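4. Comparing two grippers in the simulator

You've got the arm loaded and it moves when you tell it to - lovely! Now for the best part of this guide, which is trying different grippers on the same job and seeing how each one copes. All you need is the Kivex scene pack and a saved home position from section 3.

Before you start

Pick a cluttered target. A single block on a bare floor tells you very little, and most grippers look brilliant at it. We like the pedestal scene, where several things share a small top and the fingers have to come down between neighbours.

1. Open the pedestal scene and choose your first gripper from the Tool menu.
2. Set the speed to 38 per cent. You can go faster once you trust your path.
3. Move the arm until the gripper points straight down over the pedestal.
4. Lower it in small steps and stop at the tabletop.
5. Save the pose under a name you'll recognise next week.

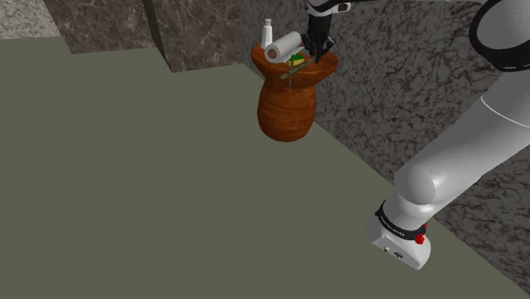 Figure 4.1. Gripper lowered to the crowded pedestal top, overview camera.

Caution: Check the whole arm as well as the fingers. It is easy to watch the tip so closely that you miss an elbow heading for the wall.

6. Try a thin item first, then the roll. Thin things show up finger alignment straight away, and the roll is a great test of opening width.
7. Run each grasp 100 times with the same start pose. Leave it going while you make tea!
8. Export the results, swap the gripper and repeat from step 3.

Note: Jhonatan Castaño keeps a separate results folder for each gripper, and after mixing up two long runs we now do the same.

Using the gripper camera

4.2 The close view
Reading time: 2 min
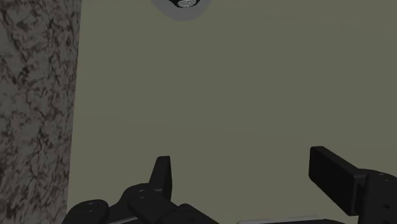
Switch to the close view with the fingers wide open and nothing between them. Both fingertips should be in view, with clear floor in the gap. The two sides won't look alike from this angle, so don't try to make them match on screen.

1. Open the gripper fully and save a still.
2. Close it halfway and save another.
3. Load the second gripper and repeat, leaving the camera settings alone.
4. Put the stills next to each other and look at how much of the gap the fingers hide.

Note: If the fingers are too dark to make out against their own joints, raise the light level a little. Use the same level for both grippers or the comparison is spoilt.

Rozália Mészáros has found that wide fingers often win on the roll and then struggle on a crowded top, so do try both before you choose a favourite. Once you have your two result files, go on to section 5 to plot them.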